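Kitchen Tips from the Open Day at Marras Hall

The Condel Home Skills Center held its spring open day on Wed 17 April in the main room at Marras Hall. Visitors attended a demonstration of two-arm robot handling, given by Aatos Ojala of the Mivska workshop, followed by a session on safe habits in the home kitchen. The following tips are drawn from both parts of the program and are published at the request of those who attended.

Passing a knife

Do not pass a knife directly from hand to hand if a counter is within reach. Set it down, take your hand away, and let the other person pick it up by the handle. Where a direct pass cannot be avoided, the person receiving the knife should have a full grip on the handle before the other person lets go. Say "thank you" or "got it" aloud as the signal to release.

Mr. Ojala's demonstration used a plastic knife throughout. Households teaching children to set a table or spread butter are advised to do the same, and to introduce a metal table knife only when the child holds the plastic one steadily.

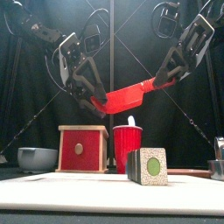

The two arms with the red plastic knife held between them, one gripper at the handle and the other at the tip of the blade.

Visitors asked several times whether the grip shown should be copied at home. It should not. Fingers do not belong on the blade of a kitchen knife, and a knife being carried across a room should be held by the handle, point down, close to the side of the body.

Keeping the work surface in order

Mr. Ojala recommends deciding on the place for each item before work begins. In the kitchen, the same practice applies as follows.

Keep tall cups and open containers toward the back of the counter, away from the cutting area.

Turn pot handles inward.

Leave a clear space of at least 400 square inches for cutting. A standard board with a hand's width on either side is about right.

Place a damp cloth under any board that slides.

Care of plastic utensils

Wash plastic knives and cups by hand in warm water with a soft sponge. Scouring pads leave scratches that hold food stains. Discard any utensil with a cracked handle or a chipped edge.

Further sessions

The demonstration will be repeated in May at the Vunitz branch. Places are limited and must be reserved in advance with Ronaldo Magbanua, Room 301. Children under 12 must be accompanied by an adult. Printed copies of these tips are available at the front desk.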